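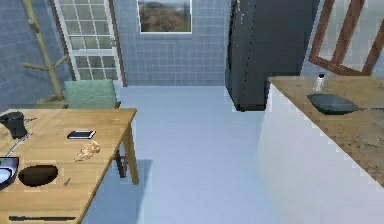 Surely anyone who has moaned about the dull bits of a job for years should be pleased when a machine takes them away, a reader wrote after my last piece. Fair enough, I have moaned. I've moaned in print, in the canteen and once for an entire train journey to Storkholm. So let me have a proper go at answering.

I make pretend rooms for a living. Kitchens mostly, some living rooms, all inside a computer, so that household robots can practise getting about and fetching things before they're let loose on a real carpet. When I started at Donnelly we put everything in by hand. You'd get an empty kitchen on a Sunday evening (we worked odd shifts to suit the people testing overseas) and you'd decide where the frying pan went, and whether somebody would leave a phone on the table, and how near the edge a knife ought to be. Then you'd walk the view through it, find the things that looked wrong, fix them, and hand it on.

Since March a program called Orkov has done the putting-in. It fills a room while I'm taking my coat off. By the end of its first month we had 1,017 of them, and I promise you it took our whole team most of a year to make that many the old way, with plenty of biscuits.

And yes, I was pleased! Placing the fortieth mug of the week is not a calling. My wrist has stopped hurting. I go home when it's light. The reader is quite right about all that and I'd be daft to pretend otherwise.

What I do now is check. I open a room, look for anything odd, press pass or fail, and open the next one. The target is 20 minutes a room, and it used to be that long just to argue over a sofa. I thought checking would be the easy half of the old job with the hard half gone, and it's a different job altogether. When I'd furnished a kitchen myself I knew where I'd been lazy, so I knew where to look. Coming to somebody else's room cold, or no one's room, I have to look at all of it equally hard, and by three in the afternoon I'm not looking very hard at any of it.
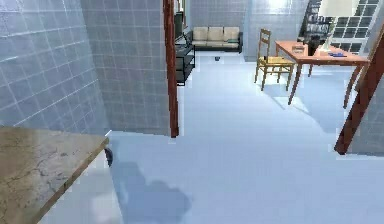
The other thing that's gone is the talking. We used to squabble all day about how people live. Do you leave your chair pulled out? Would you have a lamp on the table you eat at? One of us had four children and her rooms were chaos, and mine were the rooms of a person who lives alone and owns one good pan, and between us I reckon the robots got a decent spread. Orkov's rooms are varied as well, more than ours if you go by the charts. I just can't tell you whose house any of them is.

Does that matter to the robot? I don't know. The people at Katow who buy the rooms haven't complained, and they complain about everything.

It matters to the new starters, though, and this is where I part company with my reader. They've never furnished a room. They sit down on day one with the pass and fail buttons and a list of 103 known faults, and they're good at the list. Show them a fault that isn't on it and they'll wave it through, and I would have too. I learnt what a wrong room looks like by making loads of them.

So my suggestion, which I've now made in two meetings, is that everybody on the team builds one room a week by hand. Start to finish, no Orkov, and then somebody else checks it and is rude about it. It'd cost us an afternoon each. The first time I brought it up I was told it would show badly in the figures, and the second time I was told to write it up properly, so I'm doing that next week.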